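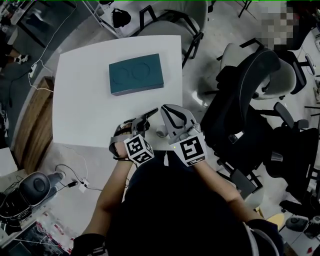 Slide 1. Handheld grippers with marker cubes, operator's view, teal box on the table.

Speaker notes: Drelanard handheld capture kit, review after the pilot at Hirkton

Slide 1, opening
Leave the picture up while people sit down. Say the title once. State the scope: we are reviewing the Drelanard kit as a product we might buy. We are not reviewing the policies trained on its data. That is a separate talk.
One point to make from the picture before moving on: one gripper per hand, two marker cubes on each. The operator works at an ordinary table with ordinary office chairs around it. There is no dedicated cell in our setup and the kit doesn't ask for one.

Slide 2, what is in the kit
Left and right gripper, marker cubes, head mount, charger, recording software. The license for the software is per seat and renews yearly. The hardware is bought outright.
The head mount adjusts at the back. Operators with glasses should put the glasses on first. Mention this if anyone asks about fit, otherwise skip.
The two grippers are not interchangeable in the software. Each cube has its own pattern, and the configuration file ties the pattern to a side. If a cube is replaced, the file has to be edited by hand and calibration repeated. Drelanard says a menu for this is planned. No date given.

Slide 3, how tracking works
Keep this short. The audience knows fiducials.
The head camera reads the printed squares on the cubes and solves for the pose of each gripper. A cube shape is used so that a face stays readable when the hand turns. Refer back to slide 1: the left cube is tilted with two faces in view, the right one shows a single large face. Both cases occur constantly in normal work, and the solver has to move between them without a jump in the pose.
In our recordings the jump was small but visible in the plots. It shows up mostly with fast wrist rotation. The plot is in the backup slides.

Slide 4, the pilot
Task set: box handling on a table. Lift, turn, set down, push to a mark. Two operators, one trained by the vendor, the other trained by the first.
We recorded 83 episodes with a limit of 30 seconds each. Of those, 8 were rejected by the software for lost tracking. Do not read out the percentage. The sample is too small and someone will quote it.
Rejected episodes shared a cause in most cases: the operator leaned over the work and the forearm covered a cube. Training helps. Table height helps more.
(If asked: lighting was left as it is in the room. We did not test near a window.)

Slide 5, comparison with Cemow
Cemow offers a teleoperation service. Their staff, their arms, data delivered weekly. Different model, so the table on the slide compares only what can be compared.
Setup: Drelanard needs calibration at the start of every session. Cemow needs nothing from us.
Control over the task: with Drelanard we change the task when we like. With Cemow a change goes through a request form, and the next delivery still contains the old task.
Transfer: Cemow data comes from a real arm, joint angles included. Drelanard gives gripper pose and opening only. Reachability has to be checked afterward, and some episodes will fail that check. Pause here. This is the main technical objection and it deserves a full minute.

Slide 6, problems found
Grip weight. Both operators reported tired wrists in longer sessions. We now schedule breaks.
Cables. Keep charging leads out of the operator's path. The vendor manual says nothing on this.
Bystanders. The head camera picks up whatever is behind the table, people included. Blurring has to be done before anything leaves the building. The Konstantinidis tool handles it as a batch job, at the cost of an overnight run.
Export. Timestamps in the exported file are relative to session start. Add the offset yourself or the files will not line up.

Slide 7, recommendation
Buy one kit and keep the Cemow contract until it runs out in November. Revisit after the configuration menu ships.
Open item: spare cubes are sold only in sets. Ask Drelanard for a single-cube price.

Backup slides: pose plot, rejection log, calibration steps, export format.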